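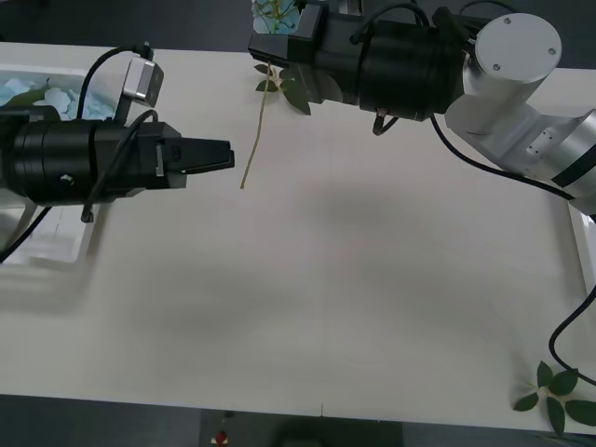 Welcome to the questions page for the Drimley flower table, our open craft table for people who love making arrangements with artificial flowers! We get a lot of the same questions by email, so we've put the answers in one place. The color this season is pale blue, with petals and a few green leaves set out in a white tray at the corner of the white tabletop, and long thin stems to go with them.

Do I need any experience?
None at all. Plenty of people come in having never put a stem in a vase, and they go home with something they love. If you can hold a stem in one hand and turn it slowly with the other, you're ready.

Why artificial flowers?
They forgive you! You can bend a stem, hate it, bend it back and try again (I do this constantly). They also let us keep the same colors going from spring right through December.

How tall should my arrangement be?
Start with the tallest stem at one and a half times the height of your container and see if you like it. Hold it up by the top and let the stalk hang before you trim anything — you get a much better feel for the length that way.

My stem came out of the bag bent. Can I fix it?
Usually, yes. Warm it between your hands for a minute, then ease it straight a little at a time. If it has a wire core, leave a slight curve in it. Dead straight stems look stiff.

A petal head has popped off. Now what?
Push it back on to the peg. If it still wobbles, a tiny dot of craft glue will hold it. Loose petals are worth keeping too, and they look lovely scattered around the base of a bowl.

What do I cut the stems with?
Wire cutters, please, never your good scissors. We have several pairs to borrow.

How do I get dust off?
A soft makeup brush for the petals and a barely damp cloth for the leaves. Try one leaf first in case the dye runs.

Do blues go with anything besides white?
Oh, so many things. Soft yellow, peach, a deep plum if you're feeling brave. Our Chraibi mix puts light blue next to rusty orange and I can't stop looking at it.

How many stems do you keep?
About 3000 at last count, in 114 kinds. The full list is in the Stullari binder by the door.

Can I bring my own vase?
Please do! Jugs, jars and old teapots are all welcome. Narrow necks are easiest for beginners.

When does the table change color?
The next change is 23rd April, when the Otusance greens come out. Leftover blues go into the share box, so dig in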